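Unit 4: Where Does a Small Library Put Its Books?

Welcome back! Last time we looked at how a catalog gets built, and I promised that shelving would be more fun. It really is (give me ten minutes and you'll be rearranging your kitchen).

Start with the Grusbridge reading room, our running case. When Parveen Ghauri took it over, the collection stood at 1,224 titles, shelved by the date each one arrived. Staff loved it, because a new book simply went on the end. Readers were lost! To find a cookbook you had to know when it had been bought.

There are 3 schemes you should know for the September quiz. Fixed location gives each book one permanent spot, like a seat number. Relative location puts books in order by subject and lets them slide along as the collection grows – this is what most public libraries do now. Reader-interest shelving throws out the fine numbering and groups books the way people ask for them: gardening, ghosts, getting a job.
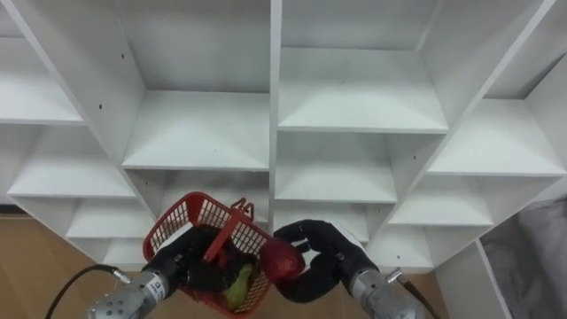

White shelving with open compartments.

Now, relative location has a cost, and I love this part. Every subject grows at its own speed. Say you fill your shelves completely on opening day and then 5 new history books come in. Everything after history has to move! So you leave growing space on each shelf, and you leave more of it where you expect to buy. Grusbridge guessed wrong about poetry and had to shift 595 books in a single spring.

Look at the Lolari branch plan in your packet before the next class. It mixes two schemes, with relative location for nonfiction and reader-interest for the children's corner. Try to work out where a picture book about volcanoes would go, and where a nine-year-old would look for it. Your two answers may not match, and I want to hear why.

Reading: packet pages on shelf order, plus the short Zinditz case. Bring a pencil – we'll be drawing floor plans.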